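微量要素の葉面散布、本当に効いているのか　圃場試験の協力農家を募集します

ホウ素入りの葉面散布剤をまけば実止まりが良くなる、糖度が上がる、日持ちもする。資材のカタログにはそう書いてあります。私たちスケラリ圃場試験会は、この手の話をあまり信用していません。無散布の区を置かずに「今年は良かった」と言われても、天気が良かっただけかもしれないからです。

そこで、来作の露地ブロッコリーとキャベツで、散布区と無散布区を同じ畑に並べる試験を行います。協力していただける農家を5戸募集します。

資材は液剤のグレヴェルスカと、粉剤のボールサイドの2種類です。どちらも購入品で、メーカーからの提供や謝礼は受けていません。結果が悪ければ悪いと書きますし、差が出なければ「差なし」で報告を終えます。

お願いしたいこと
・1枚の畑のうち、合計400平方メートルほどを試験区として使わせてください。日当たりや水はけが極端に違う場所は避けます。
・元肥と追肥は普段どおりで結構です。ただし、ホウ素を含む肥料を使う予定があれば事前に教えてください。試験の途中で「やっぱり足しておいた」は困ります。
・散布は2回。水量と時期はこちらの指示に合わせていただきます。無散布区にも同じ量の水だけをまきます。面倒だと思われるでしょうが、ここを省くと水の効果と区別がつきません。
・収穫時に各区から15株を抜き取り、重さと花茎の空洞、芯の褐変を調べます。株を選ぶのは当会の担当者です。立派な株ばかり持ってこられた経験があるので、ここは譲れません。

こちらで負担するもの
土壌分析と葉の分析の費用、散布資材、抜き取った株の買い取り代金を負担します。労賃は散布1回ごとに定額でお支払いします。金額は面談のときに書面でお見せします。なお、散布によって減収した場合の補償には上限があります。ホウ素は足りない量と多すぎる量の幅が狭い要素で、過剰障害の心配がまったくないとは申しません。納得できない方は応募を見送ってください。

応募をお断りする場合
すでにどちらかの資材を毎年使っていて、効くと確信している方。反対に、絶対に効かないと言い切る方もご遠慮ください。資材販売の代理店を兼ねている方も対象外です。直近の土壌分析で可給態ホウ素が十分にあった畑は、今回は後回しにします。足りている畑にまいて差が出ないのは当たり前だからです。

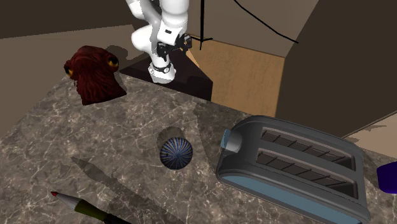 分析値の扱いについても書いておきます。畑ごとの数値はご本人にすべてお返しし、公表するときは地区名も農家名も伏せます。試験設計と集計は、当会のデニス・ラッドが担当します。集計の段階では、どの区に何をまいたかを担当者に伏せておきます。計算に使った元の数字は、協力農家であればいつでも閲覧できます。

1作の結果で結論が出るとは考えていません。雨の多い年と乾いた年ではホウ素の吸われ方が違います。続けるかどうかは、初年度の数字を見てから皆さんと相談して決めます。途中でやめたい場合は、次の散布の前までにご連絡ください。理由は伺いません。

応募方法
お名前、畑の所在地、作付け予定の品目と品種、過去の土壌分析の写し(あれば)を、ムンテアヌ農業会館内の当会事務所まで郵送またはご持参ください。様式は問いません。受付は2021年12月19日に始め、1月末で締め切ります。応募者が多いときは抽選ではなく、土質がばらけるように選びます。面談では畑を見せていただきます。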